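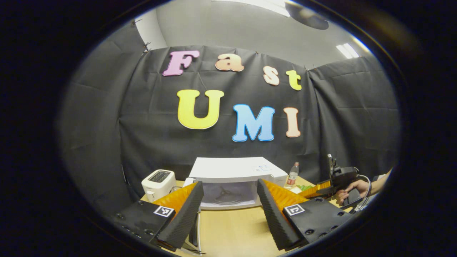

Grelstead Flood and Heat Group - minutes, 2021-04-27

Present: Hedvig Rustad (chair), Su-chen Liu, Ylva Viklund, Sixten Myklebust. Apologies from Agnes Rustad.

Hedvig welcomed everyone back and thanked them warmly for all their patience since February. The last minutes were agreed.

Su-chen gave a lovely, full report on the Erkcombe rain gardens - 206 households have now signed up, and 3 streets are still to be visited. Sixten asked whether renters could join. They can, with the landlord's written consent.

Ylva will price 100 more water barrels and write to Agnes about the creek survey.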